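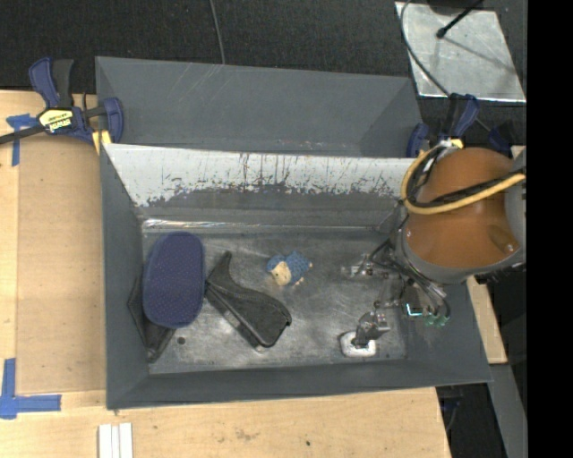 Inês Aguiar wrote to the Ultcombe Household Review last month to argue that the shared bin is where order goes to be forgotten. In her view, a household that keeps one container for small things of every kind has only moved its disorder out of sight, and a metal bin serves this purpose no better than a cardboard box.

Her letter deserves a considered reply. The Review has long advised its readers to sort by kind, and it does not withdraw that advice. Tools belong with tools, and papers belong in a drawer. There remains, however, a class of objects that no system of categories will hold for long: the small plush toy, the plastic piece separated from whatever it once belonged to, the pad that may yet be wanted. A separate place for each of these would require more labels than most families will read, and far more than they will obey.

The open metal bin answers this difficulty well. It has no lid, so its contents stay in view. Its walls are firm enough to be knocked against a table daily, and its finish may wear down to dark patches and scratches without any loss of use. A scuffed bin is a bin in service. Readers who replace such containers for the sake of appearance are spending money that would be better kept.

Mrs. Wallach of the Drumska Tenants' Association has proposed a limit of 40 objects to a bin. The Review finds this figure too generous. A bin should hold few enough things that its floor can still be seen between them. Once the floor disappears, the contents are no longer looked at, and the objection raised in the letter becomes a fair one.

Two bins placed one behind the other are preferable to a single deep one. The first may take what is in weekly use – the second, what is waiting for a decision. The Steiner guide to the small home, now in its 7th edition, recommends going through the second bin once a season. Once a month would be more prudent where there are children in the house.

It is true that a shared bin can be abused, as can any cupboard. The proper remedy is regular attention, and the Review sees no cause to remove the bin from the table. Further letters on this subject will be accepted until the end of August, and should not exceed 700 words.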